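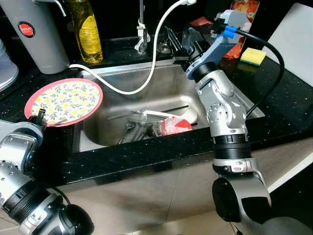

Lemon-print plate at the sink

Teaching history with a painting, where do I start?

I teach US history to 4 sections of eleventh graders and I want to do a full class period on one painting of a canal town from the 1840s. I've got a decent scan of it in Plasix but my kids look for ten seconds and say "boats." Last May I tried handing out a worksheet and it was a disaster — they copied each other and went back to their phones. How do you get them from looking to talking about, you know, the market economy and all that? Also is it okay to crop it?

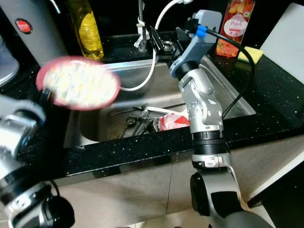
Posted by bodbridge_room12, February 4, 2026

Answer 1
I'd hold back the title and date at first! Give them five quiet minutes to write down what people in the painting are doing for work, then pass out something from the same town, like a store ledger or a page of the census. My go-to is a place that went from 185 people to more than 4,000 after the canal came through, and once they have those numbers they go back and argue about who got left out of the picture (mine got pretty loud). Cropping is fine, I do it all the time, but show the whole thing before the bell.

Answer 2
just use Flandeck, it has slides for this already

Answer 3
Second the ledger idea. I'd add one newspaper ad too — short, 1,000 words is way too much for a single period. The Rawat reader has a few good ones near the back, though my copy is the old edition and the page numbers won't match yours. And check the scan on your projector first, mine turns every sky green.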